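Tralteo
Thread, Jun 12, 2022

Right, a few of you asked what I make of the Prurkonine arm kit now I've lived with it for a bit, so grab a tea, it's a long thread. I paid for it with my own money and Prurkonine have no idea I'm writing this.
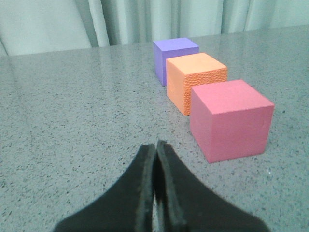 Price first, as that's what everyone messages me about. It was £1,289 for the arm, the two-finger gripper and the little wrist camera. If you want the carry case and the spare set of fingers it goes up to £1,650. I went without the case and I haven't missed it. I have missed the spare fingers, more on that later.

Putting it together took me an afternoon and most of an evening. The leaflet is decent up to the wrist, then it goes a bit quiet on which cable goes under which bracket. I got it wrong, took it apart, got it right. Their website has a better version of that page, so use that one and leave the leaflet in the box.

Setting up the camera was much nicer than I expected! You hold a printed sheet in front of it, it beeps at you a few times and off you go. My last kit (the Moroz one, some of you will remember the moaning) wanted me to type in numbers by hand and then forgot them every time I switched it off.

So, picking things up. I've mostly been using soft blocks, as they forgive a lot. A block out on its own, with clear space on both sides, is easy work and the arm got there nearly every time once I'd slowed it down. I was properly grinning.

Blocks close together are another story. If one is standing partly behind another from the camera's point of view, the software sometimes draws one big box round the pair of them and aims for the middle, which is nobody's idea of a good grip. You can nudge it by hand in the app. Or go in from a different side, which is what I mostly do.

Colour helps loads. Pink and purple it tells apart without any bother. Pink and orange it muddled a couple of times in the evening with my yellowy lamp on, and was fine again the next morning. There's a slider in the settings called "warmth" and I'd tell anyone to find it on day one.

Someone asked if you need a plain white table. The manual says plain and matt. I can tell you a speckled top didn't seem to bother mine much, though I did turn up the "ignore small stuff" setting after it went after a fleck. Went for it with real confidence too, bless it.

Gripper next. It closes gently enough for foam if you set the squeeze to 4, and anything above that left dents in mine. The pads wear, though. Mine had gone shiny after a couple of weeks and started letting things slip, hence me wishing I'd bought the spares. Separately they cost more and took ages to turn up.

Noise: fine. A sort of whirr, with a clunk when it parks. I can have the radio on and not notice it. The fan in the power box is louder than the arm, and I've ended up putting it on the floor behind my chair.

The app! I like it, mostly. You can lead the arm through a move by hand, save it, then play it back, and my very first saved move worked straight off. What I don't like is that it only keeps 13 moves before it asks you to sign up for the paid bit. I hit that in one weekend. You can save them to your own computer and delete the old ones, which is fiddly but free.

Support gets a thumbs up from me. I wrote in about the bracket business and had a proper reply the next day, with a drawing. Compare that with Moroz, who I first emailed in November and who are presumably still thinking about it.

A couple of you wanted to know how it stacks up against the Prandov. I've only had a short go on one. It felt stiffer and faster, and the fingers open wider, but there's no camera included and you'd have to sort that yourself. If you already know your way round that stuff, have a look at it. I don't, so I'm happy where I am.

Would I buy it again? Yes, with the spare fingers this time, and I'd skip the paid app for as long as I could stand it. I wouldn't get it for a young child to use alone, those fingers do pinch.

Next job is stacking. I've managed two high, and the third keeps going over the edge of the second. Anyone who's got a tower to stay up with this kit, please send me your speed settings!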